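What a new roof really costs

The first estimate for our roof came from Kekier, and it was a surprise for me. They wanted 3000 only for the slates, without any labour.
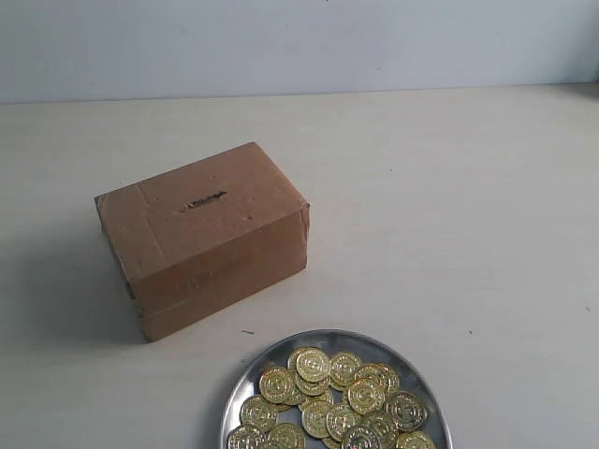
Coins on a steel plate, next to a closed box.

I asked two more firms. Hirnodent was cheaper, but the scaffolding was not included – so please read every line before you sign. 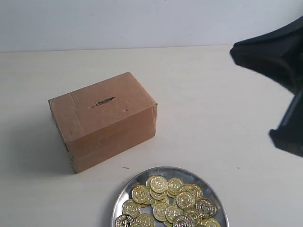
The cardboard box has a narrow slot in its top.

Jollier found 37 broken slates and offered to repair these in three days. We accepted, and the gutters were cleaned too.

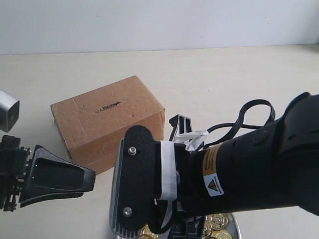 Before the roofer comes

Clear the loft under the damaged part and move your car. Ask also how long the guarantee is. Ours is 15 years, in writing.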